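2023-12-05, notes for session 9
Tianyou Jiang

Please read these notes before you come to class. Last time we finished with the question of why people at a desk become tired before the day is over, even if the work is light. Today we speak about light and glare, and a little about the distance of the eyes from the work.

## 1. Two words that students mix

**Illuminance** is the light which falls on a surface. We measure it in lux, with the meter lying flat on the desk.

**Luminance** is the light which comes from a surface to the eye. We measure it in candela per square meter. A white paper and a black folder on the same desk receive the same illuminance, but their luminance is very different.

In your June reports many of you wrote "the desk is too bright" and gave a value in lux. The value was correct but the sentence was not. If you say bright, you talk about luminance.

## 2. Glare

We divide glare into two kinds.

- *Disability glare*: you see less. Example: low sun on the road when you drive.
- *Discomfort glare*: you still see everything, but you turn your head, or you get a headache in the afternoon.

In offices we meet mostly the second kind. It is harder to study, as people do not complain about it by its name. They say the room is unpleasant, or that the chair is bad. In the Flistley office, which we discussed in session 4, almost all the workers near the window asked for new chairs. When blinds were installed, most of these requests were taken back.

Glare can also be direct or reflected. Direct glare comes from the lamp or the window itself. Reflected glare comes from a shiny surface, for example glass, a polished table, or a screen. A dark screen shows reflections more clearly than one with a white page on it, so do your reflection check with the screen off.

## 3. Where to put the screen

The usual rule is that the line of sight should be parallel to the window. With the window behind the screen, the eye must work against a bright background. With the window behind the person, it appears as a reflection in the glass.

For distance, begin with 50 centimeters as the shortest and move back until the text is still easy to read. The top of the screen should be at the height of the eyes or a little lower. People who wear progressive glasses need it lower, and this is often forgotten.

Desk color is also important. A very dark desk beside a white page makes a strong contrast, and a glossy white desk gives reflections of the ceiling lamps. Matte and light is a safe choice. 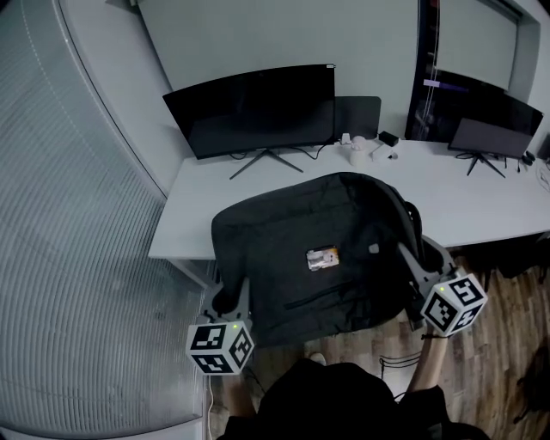 ## 4. The Grola and Gerkilari rooms

We will compare two measurement plans. In the Grola room, Jia measured at 2 points only, both close to the window, and took the average. The average looked good, but it said nothing about the desks in the back. In the Gerkilari room, the points were on a regular grid over the whole floor. Please think about which numbers you can trust, and for which question.

Remember also uniformity, the minimum divided by the average. A room can have enough light and still have poor uniformity.

## Homework

Choose one desk that you use often. Measure the illuminance in the morning and again after dark, with the lamps on. Draw a simple plan with the window, the lamps and the direction you look. Write one page, and use the words from section 1 correctly. Please write the units after every value.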